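Boards > Home & Household > Decluttering and Storage

Filed under: closets, small spaces, moving in together

**Do you sort before you buy storage, or buy storage and then sort?**

plumbline_patty
My sister and I have been arguing about this for a week and I want outside opinions. We're clearing out our mom's place in Hokitthorpe before she moves into a one-bedroom, and my sister Nabila went out and bought bins for everything on day one. I mean everything. There's a bin for batteries. Mom owns maybe six batteries. I say you go through the stuff first, see what's left, and then go shopping. Nabila says if there's nowhere to put things they just end up in piles on the bed and Mom gives up and makes tea. What do you all do?

orrin_k
Sort first, every time. I spent 600 bucks on a closet system when I moved and half of it is still in the box because I got rid of the clothes it was meant to hold. I'd rather not talk about it.

tuesdaysoup
I'm with your sister, sorry! My mother-in-law downsized last year and the piles nearly finished her off. She couldn't stand seeing her things on the floor, it made her feel like she was being evicted. Once we had a few containers to put stuff in she relaxed and got a lot more ruthless. Doesn't have to be fancy. We used whatever was in the house.

plumbline_patty
See, "whatever was in the house" I could live with. Nabila has been to the store three times.

Mom does have a bunch of baskets already, the brown woven kind. She's had them forever and moves them from room to room depending on her mood. I keep telling my sister we could use those and she keeps telling me they don't match.

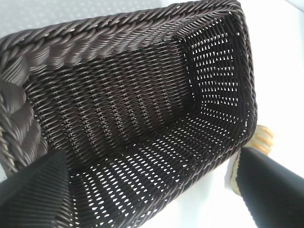 And matching matters to her, that's the other thing. She wants it all to look like a magazine on move-in day — labels, everything. Mom is 81 and knows where her scissors are. I don't think she's going to read a label.

retno_oei
Labels aren't only for your mom though. When my dad got sick the people coming in to help him couldn't find a thing, and he got very short with them about it. We labeled the kitchen and the bathroom cabinet and left the rest alone. It might be worth letting your sister have those two rooms.

orrin_k
That's fair, I'd label the medicine shelf. The battery bin I can't defend.

gladys_in_plaltham
I've moved 19 times (military husband) and I'll tell you what worked for us. Go by room, smallest room first. Bathroom, then hall closet, then kitchen. Leave photos and letters for the very end or you'll sit down with one envelope and it'll be dark out. As for containers, I buy nothing until I've slept in the new place for two weeks. You don't know where you'll drop your keys until you've been dropping them.

tuesdaysoup
Two weeks of living out of cardboard at 81? No thank you. That's fine when you're 30 and can bend over.

gladys_in_plaltham
I was 67 the last time, and my knees were no better than anybody's. I put the boxes on the table. But okay, I'll give you that one week might be plenty.

deke_menon
Can I ask what she's doing with the furniture? You're all arguing over bins and that's the easy part. We had a sideboard that didn't fit up the stairs at my aunt's new building and it sat in the lobby for four days. The management was not amused. Measure the stairwell, measure the elevator, and measure the door with the door ON.

plumbline_patty
Oh boy. I hadn't thought about the elevator. There's a china cabinet she's dead set on keeping. Adding it to the list, thank you.

retno_oei
A friend in Skeltevia sold hers and kept just the top half, it sits on a dresser now. Looks pretty good.

orrin_k
Cutting up a china cabinet feels like a crime to me.

retno_oei
It came in two pieces! A lot of them do. Check the back for screws.

plumbline_patty
Update. I called Nabila last night and read her some of this (not the battery part). We made a deal — she returns whatever still has tags on it, she gets the kitchen and the bathroom to label however she wants, and the bedroom gets Mom's own baskets. Mom's only comment was that she'd like to keep the battery bin, so I lost that one. Going over Saturday with the tape measure.

tuesdaysoup
Tell your mom I like her style.

gladys_in_plaltham
Measure the cabinet twice, hon, and write it on your hand.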